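Plastic bags everywhere, how do you store them?

Konia
Posted on Wednesday in Kitchen and Pantry

Hello to all. I have too many plastic bags from shopping. Most are white with red printing, and I keep them under the sink. When I open the door, they fall out. I tried to fold them in triangles, but I need 45 minutes for one pile and then I have no more patience. I also do not want to throw them away, they are good for the small trash can. Is there some faster way which still looks tidy? 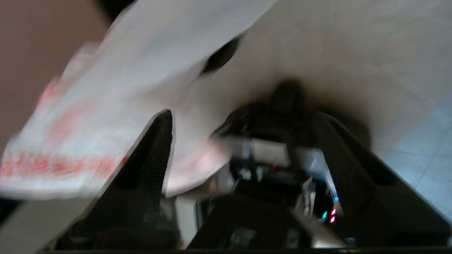

Brisura
Triangles are nice for people with free evenings. I stopped with them. Now I press the air out, pull the bag long with my hands, twist it and put it in an empty tissue box. It takes maybe ten seconds for each bag. Please check first that the bag is empty, I once twisted one with a receipt that I needed later.

Bronden
just throw them away, you will get more next week

Barbosa
I agree with Brisura about twisting, but I would like to add something. Please sort before you twist. I make 2 groups, the clear bags and the colored ones. The clear ones I use for things that I want to see without opening, for example cans or small tools. The colored ones are for trash. If a bag is inside another bag, take it out first, or you will store a big lump.
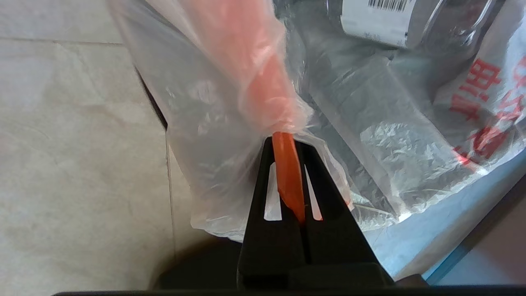 Orange bag with a twisted neck, clear bags next to it

One more thing: do not pull the thin ones too strong. They become long and weak, and later the bottom opens when you carry something. I keep about 20 bags and the rest goes to the collection bin at the supermarket.

Konia
Thank you, I will try the tissue box this evening.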